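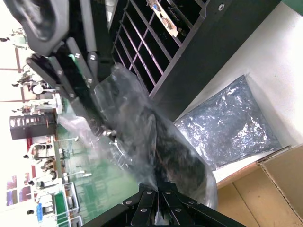
Curious Corner > Films and Music > How Films Get Their Sounds

Search this site Type a word here Go

How do films get their footsteps?

Next time you watch a film at home, try something for me. Wait until somebody in it is walking along, perhaps down a gravel path or across a creaky kitchen, and then shut your eyes and listen to their feet. Crunch, crunch, crunch. Lovely, isn't it? You would probably say that the microphone picked it up while the actor was walking, and that would be a very sensible guess. But quite often those crunches were made weeks or months later, by somebody else altogether, walking on the spot in a room with no windows!

The person who does this is called a foley artist (you say it "FOH-lee"). The job is named after a man called Jack Foley, who worked in Hollywood when films were just beginning to have sound, and who became very good at making footsteps and rustles to match what was happening on the screen.

Why not just record the real thing?

Well, sometimes they do. But when a scene is being filmed, the most important sound of all is the actors talking, so the microphones are pointed at their mouths, and everybody tries hard to keep everything else quiet. The actors may even have soft pads stuck to the bottoms of their shoes. And then there are all the noises you don't want, such as aeroplanes, a dog three streets away, or the director's tummy rumbling just before lunch.

There is another reason too, and it's one I didn't think of until I was quite grown up. When a film is shown in a different country, the voices are often swapped for voices speaking another language. If the footsteps and the door slams were on the same recording as the old voices, they would disappear as well, and everyone would float about like ghosts. With foley, all those little sounds are kept separately, ready to be used again. 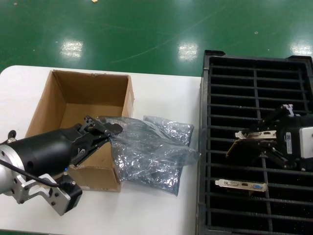

Shahzad Kakakhel wrote to us to ask whether the foley artist gets to see the film first, "or do they just have to guess when the feet come down?" They do get to see it, Shahzad, and they see it a great many times. The film plays on a big screen in front of them, and they watch the actor's shoulders as well as the feet, because shoulders bob up and down when we walk and you can often see them when the feet are hidden behind a table. After a while they can step at exactly the same moment as the person on the screen. If they are a tiny bit late, they go back and do it again.

What is the room like?

A foley studio looks a bit like a very untidy shed. The one at Kalberg, where I was allowed to spend a whole Thursday, has eight square pits in the floor, and each one is filled with something different to walk on. There is gravel in one, sand in another, and then dry leaves, paving stones, floorboards and so on. Along the back wall there are 700 pairs of shoes, and I'm afraid I tried on rather a lot of them. The big heavy boots were my favourites, although they made me sound like a giant going downstairs to look for his breakfast.

You might be wondering about snow, which would melt and make a dreadful mess indoors. The usual trick is cornflour! If you put some in a cloth bag and squeeze it, it makes a squeaky, creaky sort of noise that is just like a boot pressing into fresh snow.
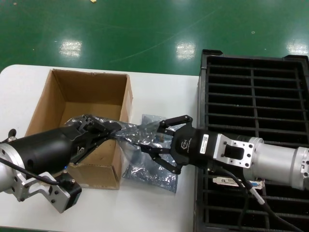
Plenty of other sounds are made with things you would never expect. Here are a few old favourites:

Breaking bones: snap a stick of celery (nobody is hurt, and you can eat it afterwards)
A horse trotting: two halves of a coconut shell, knocked on the ground
A bird taking off: a pair of leather gloves, flapped quickly
A crackling fire: cellophane, scrunched slowly near the microphone

It may seem a bit like cheating, but our ears are funny things. They believe whatever our eyes tell them. If you see a horse and hear clip-clop at the right moment, your brain puts the two together and says "horse" without stopping to think about coconuts at all.

How long does it take?

Longer than you'd suppose. For Fekamia, a film about a girl who runs away to live in a lighthouse, the Kalberg studio recorded 2,079 separate sounds, and it took them 35 days. One whole afternoon was spent on a single wet coat being taken off and hung on a peg. Shoaib Dhanial, who was doing the coat, told me he had dripped all the way home.

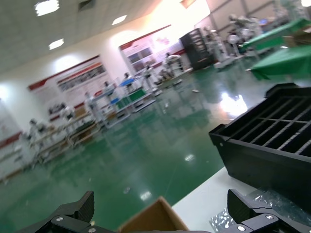 When all the sounds have been recorded, they go to another person called the mixer, whose job is to decide how loud each one should be. A footstep close to us needs to be louder than one at the far end of a corridor, and if somebody is whispering a secret then the footsteps may have to be turned down very low indeed so that we don't miss it. The music goes in at this stage as well, and so do the bigger noises, such as thunder and car engines, which are usually looked after by a different team.

Have a go yourself

You'll need a grown-up's phone or a tablet that can record sound, and a short bit of video with nobody talking in it. Ask somebody to film you walking across a room, opening a door and sitting down in a chair. Then turn the sound off, play the video, and make all the noises yourself while the other device records them. Try a few different shoes, with your hands inside them if you like, tapping heel first and then toe. A tray of dry rice makes a good beach. Do ask before you borrow it, and have a dustpan handy, as rice gets everywhere.

Words to remember

Foley: everyday sounds made by a person while they watch the film
Prop: any object used to make a sound, from a teaspoon to a car door
Mixer: the person who blends the voices, music and noises together

Page last updated: October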